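About Atow

Atow reads climate pledges for a living. Companies, cities and national governments announce that they will reach net zero by some distant year, and we go through the paperwork behind the announcement to see whether there is any. Often there isn't much. We write up what we find and publish it, including when the answer is dull.

We are a small office in Bornitz with a second desk in Smadi. We started in October, in the weeks after a run of big announcements, when it seemed that every utility and cement maker had found a target and very few had found a plan. The first piece of work was a spreadsheet. It had 691 pledges in it, and for most of them the column headed "How?" was blank. We still keep that spreadsheet, and the column is fuller now, though a lot of what has gone into it is offsets.

What we check

A target has a base year, an end year and a boundary. The boundary is where most of the trouble sits. A company can promise to cut its emissions in half and leave out the fuel its customers burn, which may be nearly all of them. A city can count the buildings it owns and skip the airport. A government can set a peak year so comfortable that doing nothing would get it there.

So we ask the same things each time. What is being counted? Who counted it? Does anything have to happen in the next five years, or is the first checkpoint set for after everyone who signed has retired? Is there money in a budget? If a pledge leans on technology that hasn't been built at scale, we say so and we say how much of the pledge leans on it.

We don't give stars or letter grades. We tried grades once and dropped them after 3 rounds, when we saw a B from us turn up in a gas company's advertising with our reasons left out. Since then each report comes with a written finding, and the finding has to be quoted whole. 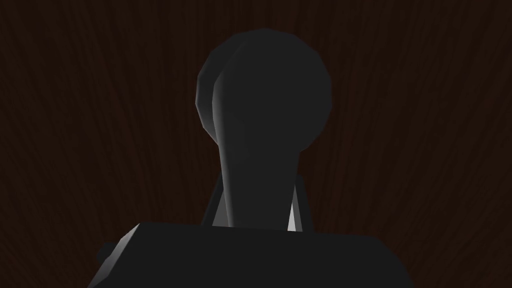 A reader who signs as Misusach Valley Resident wrote to us that this is all very well, but a bad target still beats no target, and groups like ours make it easier for politicians to stop setting them. The letter went on to say that people in the valley had fought for years to get a number on paper at all, and it stung to see that number picked apart by an office two hours away.

We have thought about that letter a good deal. It may be right in places. A weak number gives residents something to hold up at a meeting, and we have seen a weak number get stronger that way. We have also seen one used for a decade as a reason to turn down every other measure, on the grounds that the matter was already dealt with. We can't tell in advance which of these will happen, and we doubt anyone who says they can. We went back and added a section to the Misusach report on what the target had made possible. The finding itself stayed as it was.

How we are paid

This is the first thing we would want to know about an outfit like ours, so we'll be plain. Our money comes from subscriptions, small grants and paid training days. A subscription costs 500 a year for an organization and nothing for a school or a library. We have 3,000 people on the free mailing list, and no, we don't sell it.

We take nothing from a company or public body whose pledge we have reviewed or plan to review. That rules out a lot of work. We have been offered "advisory" contracts by firms that wanted help wording a target, and the wording they had in mind tended to be the kind we complain about. Grant makers see our reports when everybody else does. If one of them has shares in a company we are writing about and we know of it, it goes on the front page of the report. We may not always know.

Where we have been wrong

We keep a corrections page and would rather you read it before you subscribe. The worst entry concerns a shipping pledge we called empty. There was a fleet replacement schedule in an annex we hadn't opened, and it was a decent one. We had the report down the same afternoon and a new version up within the week, but the first version had already been passed around, and it still comes back to us now and then as proof that the company has no plan.

We have erred the other way too. We praised a regional coal phaseout that was later pushed back twice, the second time by a law everybody had told us was a formality. We now treat any closing date as provisional until the permits are gone. 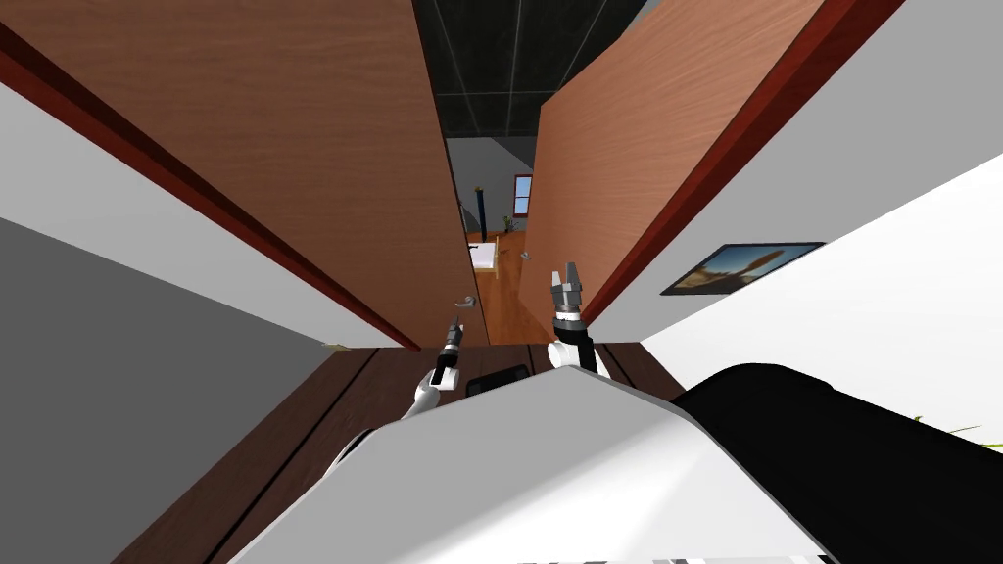

Our estimates of future emissions deserve some doubt as well. They rest on economic growth figures from other people and on guesses about the price of power. We show ranges, and the ranges are wide. If you see one of our charts in the press with a single clean line on it, somebody has taken the rest off.

What we don't do

We don't run campaigns or sign open letters. Some of us go to marches in our own time. We don't do personal carbon footprints, tree planting, or awards of any sort, and please don't nominate us for one. We don't think a pledge is a lie just because a rich company made it. Most of the people we deal with in sustainability departments want the numbers to go down, and a good few have less say over it than their job titles suggest.

Getting in touch

Send documents if you have them. Press releases we have usually seen already. Annexes, board minutes, procurement notices and planning applications are far more useful, and we will take them on paper at the Bornitz office. The Smadi desk handles training bookings and school visits. Complaints about a published finding go to whoever did not write it, and we answer each one in writing, whether we change anything or not.

Page last revised 28th April.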